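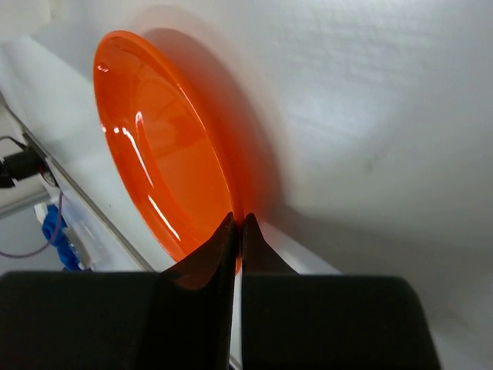 Orange plastic plate, raised rim

4.2 Washing plastic plates and bowls

The Lornisard dishwasher has a separate programme for plastic. It runs cooler than the Daily wash.

1. Scrape off leftover food.
2. Load plastic items in the upper basket only, tilted so that water drains off.
3. Put heavier dishes below.
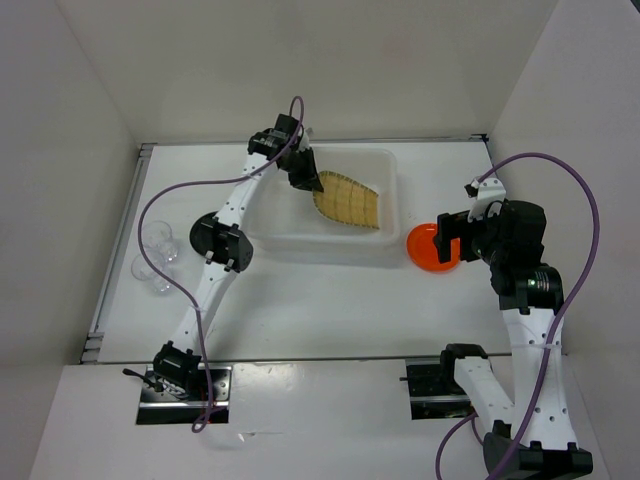 4. Turn the dial to Plastic and press Start.
5. When the programme ends, leave the door ajar for 18 minutes before unloading.

Note: plastic holds more water than china - wipe the rims with a dry cloth.

Caution: do not wash thin tubs or lids. They can drop on to the heating element and melt.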